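Category: Robotics > Procurement and planning

Simulation-first procurement

Simulation-first procurement is a method of planning the purchase of robot equipment in which candidate machines are tested as computer models before any hardware is ordered. It is used mainly for two-armed robots with multi-fingered hands, where the hands can account for a large share of the total price and are the part most often bought in the wrong size or type.

The method is also called model-led buying. The term "simulation-first" was popularised by Katsuhiko Oshima in a planning guide written for the Jimen workshop, and most later budget templates follow his headings.

Scope

A simulation-first plan covers the arms, the hands, the mounting, the work surface and the objects to be handled. It does not normally cover building work, insurance or staff training, which are entered in a separate budget. Software licences may appear in either.

Task models

The buyer first writes a list of tasks and builds a virtual workplace for each. Kitchen tasks are common in early plans. The objects are familiar and differ widely in shape, and a tray or bowl sets clear demands on reach and grip. Each candidate hand is then fitted to the same arm model and placed at the same surface, so that only one item changes between runs.

Rendered stills are kept with the results. They show clearance at the tray rim, the attitude of each wrist and the space left between the hands, all of which are hard to judge from a table of joint angles. A squash on a wooden tray, with one black hand upright to the left and the other curled over the right edge, makes a typical two-handed layout.
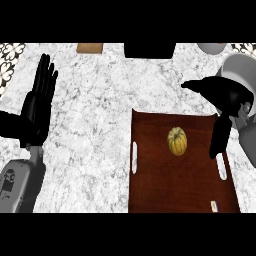 Budget structure

Under the Oshima headings, costs are divided into four groups:

1. Capital items: arms, hands, controllers, mounting.
2. Modelling: staff time, computing, object models.
3. Spares: fingers, cables, wrist couplings.
4. Reserve.

The Brutulwood template sets the reserve at 8 per cent of capital items. The Ruvo template has no fixed reserve and instead requires a spare hand for each pair bought. Modelling is usually charged by the hour; the Lam plan allowed 4000 hours of computing time for seven tasks, and left 4 per cent of its capital budget unspent until the first arm had been accepted.

Limitations

Contact between a finger and a soft or ribbed object is modelled less accurately than the motion of the arm. Mei-kuen Shek has argued that simulated grip results should be used to reject a hand but never to approve one, and that a loan period should be written into the purchase order. Cable routing, noise and delivery times are outside the model altogether.

Related articles

Acceptance testing (robotics)
End effector costing
Lease and loan agreements for robot arms
Spare parts ratio
Two-armed workcell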